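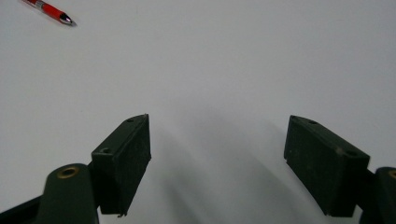
Red pen, white tabletop

List home | Subjects | Threads | Authors | Previous | Next | Search

Ilholm Rainfall Observers, general list
Subject: Re: Accumulated readings and the Drirneck December total
Date: Apr 5, 2022

The Drirneck observer wrote:

> I have been going back over the register before sending the winter sheets
> and I would like a second opinion on December. The monthly total comes to
> 92 mm. There is a run in the middle of the month when I was away and the
> gauge was not read, and I entered the whole catch against the morning I
> got back. The previous observer seems to have split such readings evenly
> over the missing days. Which is right? Also, this was the first full month
> on the Mulder gauge, so I do not know whether the total can be set next to
> the earlier ones at all. Fedden was 8 per cent lower for the same month
> and I would normally expect us to be closer than that.

Three separate questions in there, and I would keep them apart. I'll take them in the order you asked.

Accumulated readings first. The entry against the morning you got back is right, provided it is marked as an accumulation. The usual way is to put a bracket down the side of the missing days, leave the daily column blank for those days, and write the catch against the last one with the number of days it covers. Leave them blank. A nought means the gauge was read and there was nothing in it, and once a nought has gone into the spreadsheet there is no way of telling it from a real dry day.

Do not split the catch evenly. It makes the monthly total come out the same, so it looks harmless, but it ruins everything else. The count of rain days goes up, the largest daily fall goes down, and anyone looking for dry spells will find that there weren't any. If the previous observer did this, you will see runs of identical values in the old sheets. I found one at Fedden that went on for 11 days with the same figure to the tenth of a millimetre, and it had been copied into two summaries before it was picked up.

If you want daily values for your own interest, the better way is to share the accumulated catch out in proportion to the daily falls at a neighbouring gauge. Take the neighbour's total for the same run of days, divide each of its daily values by that total, and multiply by your catch. Keep the results in a separate column headed "estimated" and never in the main one. This only works where the neighbour was read at the same hour as you. It also works badly in showery weather, when one gauge can be soaked and the next one missed. For a wet spell with fronts coming through it is usually good enough.

Two smaller points on the same thing. An accumulation that runs over the end of a month should be shown in both months, with a note in each, and neither monthly total should be given as complete unless the split has been estimated and marked. And if the gauge may have overflowed while you were away, say so. A reading with "at least" written next to it is still useful. The inner can on the Mulder holds plenty for an ordinary week, but I would not trust it through a long wet one, and when the inner can does overflow the water in the outer one has to be measured and added.

Now the gauge itself. The Mulder has a 200 square centimetre funnel, and your old one was a different size. The depth of rain should not depend on the funnel, but the measuring glass does, and the two glasses are not interchangeable. Please check which glass you have been using. The area is normally printed near the base. If the old glass has stayed in the cupboard next to the new one, sooner or later it will be picked up by mistake on a dark morning, so I would put it away somewhere else or label it.
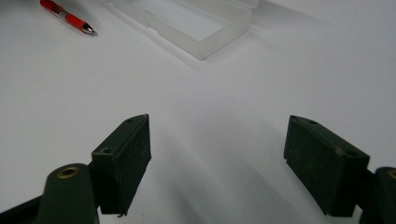 A quick test is to weigh it. Put the glass on kitchen scales, zero them, and fill to the 10 mm line with tap water. For a 200 square centimetre funnel, one millimetre of rain is twenty millilitres, so the water should weigh two hundred grams. If your glass doesn't go up that far, fill to whatever line it does have and multiply the number of millimetres by twenty. An error of a gram or two is your eye on the meniscus. An error of a quarter means the wrong glass. If it does prove to be the wrong glass, all is not lost: every reading is out by the same factor, the ratio of the two funnel areas, and the sheets can be corrected. Correct a copy and leave the original entries as they were, struck through with a single line where you must change them, so that the first figure can still be read.

Also check the rim. It should be level in both directions and at the same height above the grass as the old one was. A new gauge in newly dug ground settles over its first winter, and it rarely settles evenly. A small spirit level laid across the rim is enough.

On the comparison with Fedden, I don't find 8 per cent alarming for a single winter month. We are lower down and on the dry side of the ridge, and most of the December rain came in on a westerly. What matters more is whether the ratio between the two stations has shifted for good since you changed over. One month can't show that. What you want is a double mass plot: running total at Drirneck on one axis, running total at Fedden on the other, monthly points, starting a good few years before the change. If the two stations have kept in step you get a fairly straight line. A bend at the changeover means the gauge or its exposure is catching differently. A bend somewhere else means something happened that isn't in the notes, most often a hedge or a tree.

If the old gauge is still sound, the best thing would be to run both side by side for at least a year, far enough apart that neither shelters the other. Read them one after the other at the same time each morning, always in the same order, and enter them in separate columns. It is a nuisance but it gives you a proper overlap, and an overlap can't be made up afterwards.

So for the winter sheets: send 92 mm with the accumulation bracketed, add a remark giving the date the Mulder went in, and leave out the even split. If the glass test shows a problem, hold the sheet back and post the weights to the list along with the area marked on the glass. I have the Fedden monthly totals in a plain text file and can send them if you want to start the plot.

Observer, Fedden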